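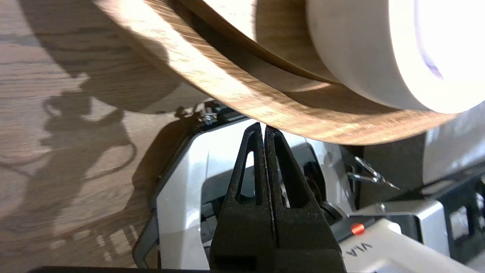 **What is the best way to tidy a round bedside table that has a phone on it?**

Take everything off, wipe the top, then put back only what you use at night. Keep the phone near the back so the handset is easy to reach and the keypad doesn't get knocked.

### Round bedside table, raised rim, cables down the back

Posted by Dereck, 12/12/2021

I look after 4 rooms in a small guest house. The bedside tables are round, light oak in colour, with a rim that collects dust. Guests pull them forward and the cords end up on the floor. I have tried a damp cloth
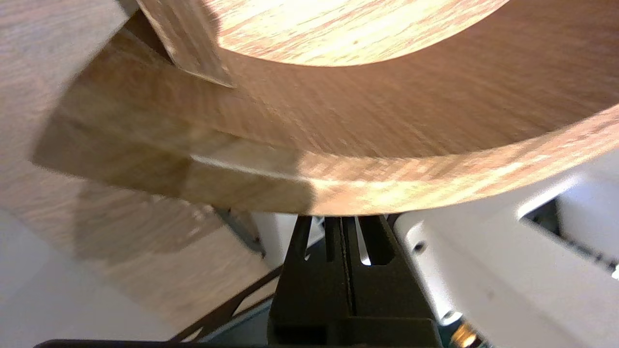 and a soft paintbrush, and the brush gets into the curve better, but I still spend too long on each one. Any advice on the rim and the cords would be welcome.

### Consuelo Varela

Brush first, cloth second. If you wet the dust it sticks in the join and you have to pick it out. Wring the cloth well and go round with the grain where you can. Dry it straight after. Don't forget the outside of the curve and the underneath, as they get sticky from hands. I do mine every 7 days and it takes almost no time. 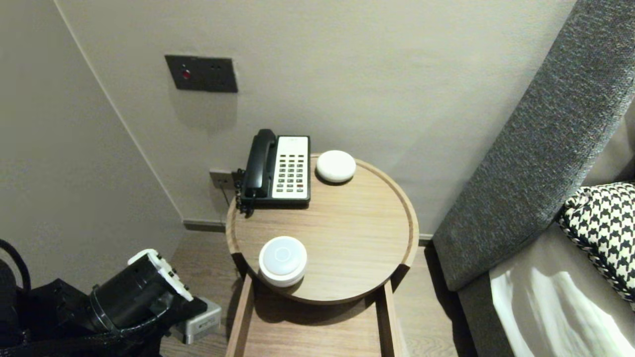

*Corded phone at the back left of the top, by the wall.*

For the cords:

- Slide the table back before you sort out any slack.
- Coil what is left over and fasten it with 2 soft ties. 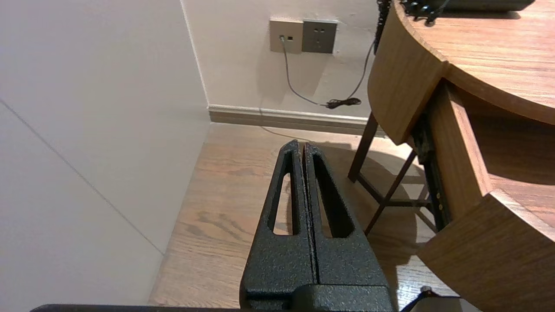 - Check that nothing is pulling on the phone jack.
- Sweep behind the legs or base last.

### Tsuji

I just use furniture spray. Works fine on ours.

### Aoi Shibata

I would go easy on spray if the finish is veneer, and put it on the cloth, not the table. For the cords I bought a pack of 40 ties in August and still have most of them.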